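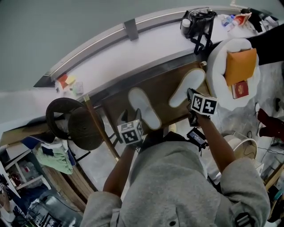

2026-10-13

So I've gone and done it, I've signed up for another year of the allotment. I said in May that I wouldn't, and I meant it at the time (I was kneeling in the rain pulling bindweed out of the gooseberries and had lost a glove) but then the renewal letter came and I'd paid it before the kettle boiled.

For anyone new, my plot is number 27 on the Vemuvside site, at the bottom of the slope where all the water ends up. The people at the top grow carrots as long as your arm. I grow slugs, mostly, and a very decent rhubarb.

What went well this year, then. The beans! I've never had beans like it. I put in a climbing sort called Zandico from the seed swap, expecting nothing much, and they went up the poles, over the top and into next door's sweet peas. We had them with everything until the whole house was sick of them and I started leaving bags on people's doorsteps. The freezer is still full. If you know me and you live within walking distance, expect beans.

The potatoes were fine. Small, a bit scabby, lovely with butter. I won't bother with the red ones again because they fell to bits in the pan.

The squash was a flop. I started seven plants on the kitchen windowsill and fussed over them for weeks, and I got one squash, about the size of a tennis ball, which something ate half of in August. I think I planted them out too soon. I think this every year and I still do it, there's just something about a warm afternoon in spring that makes me lose all sense.

I've also been down a bit of a hole with compost. My old heap was a heap in the truest sense, so I bought a proper bin with a lid, a Stastimo, second-hand off a man two streets over. It's been brilliant! I put in all the kitchen scraps, torn-up cardboard and the grass cuttings, and when I opened the little hatch last week there was actual dark crumbly stuff at the bottom that smelled like a wood. I was so pleased I made everybody come and look at it. They were polite.

Jobs for the next few weeks: get the garlic in, cut back the raspberries (the summer ones, I did the wrong ones once and had no fruit for a year), and fix the shed door, which has been held shut with a brick since spring. I'd like to put up some guttering and a water butt as well, if I can find a cheap one. It seems silly to be carrying cans from the tap when the bottom end of the plot is practically a pond half the year.

And broad beans, I want to try sowing those before the winter this time. Yes, more beans. The seeds are on the stairs ready to go and I've got fleece to put over them if it turns frosty.

If anyone has grown squash on heavy wet soil and got more than one, please tell me how in the comments.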